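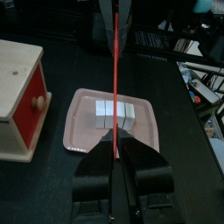 What can a class learn from one open day at a robotics lab? Enough to plan a project around it, if the notes are good and somebody writes down the parts that went slowly as well as the parts that went well.

Project report: Visit to the Trodthorpe robotics open day
Robotics and Automation, second-year group project
27 July 2024

Background

Our group was asked to attend one public demonstration of a robot at work and report on how it was presented, what the robot did, and what a visitor could take away from it. We chose the open day at the Trodthorpe lab. We had written to Kokkinos first, but their next public day was too late for our deadline.

We registered in April and were given an afternoon slot. The lab runs its open day once a year. According to the handout, 1,167 people signed up for this one, and the visits were split into short sessions so that each group could stand close to the tables.

What was shown

The demonstrations were all tabletop work. A two-finger gripper handled small objects, and the staff talked through each attempt. One of the setups had four white blocks standing in a tight row on a light pink tray, with a box with a red front and a round wooden knob to the left of the tray. The gripper came down toward the near side of the tray with its fingertips close together.

The presenter said that a tight row is harder than it looks. The fingers need room on both sides of a block, and when the blocks touch there is no room. The robot can take a block from the end, or it can push the row apart first. We had assumed before the visit that the hard part would be lifting. Two of us had planned our questions around grip force and had to rewrite them on the spot.

A small camera is mounted at the wrist, and visitors could follow its view on a monitor. This was the most useful part for us. From where we stood, the gripper seemed to have a clear line to the tray. From the wrist, the fingers themselves hid part of the tray's near corner, and a thin red cable ran down the middle of the view and crossed in front of the blocks. We asked if this caused trouble. The answer was that the software is trained on views like that – fingers, cable and all – and that moving the camera later would mean recording again.

Numbers from the handout

The lab had recorded 1,837 attempts on tabletop tasks before the open day. Of those, 715 were with blocks. The handout did not say how many succeeded. We asked and were told the results were still being checked, so we have left success rates out of this report.

The control software is called Saltov. An older package, Brukusov, is still used on one machine for teaching. We were shown the Saltov screen only briefly and did not get to try it.

Problems with our method

We took notes by hand and did not agree on headings beforehand. As a result we have three accounts of the block talk and almost nothing on the safety briefing. We also forgot to time the attempts. A stopwatch and a one-page form would have fixed both.

The room was loud when two sessions overlapped – we missed most of one answer about calibration and followed up by email. The reply had not arrived when this report was handed in.

Next steps

For the second half of the project we will build a small block-picking task with the school arm. We plan to start with the blocks spaced apart, then close the gaps a little at a time and record where the gripper stops being able to get a finger in. The timing form is in the appendix, along with the list of questions we sent to the lab.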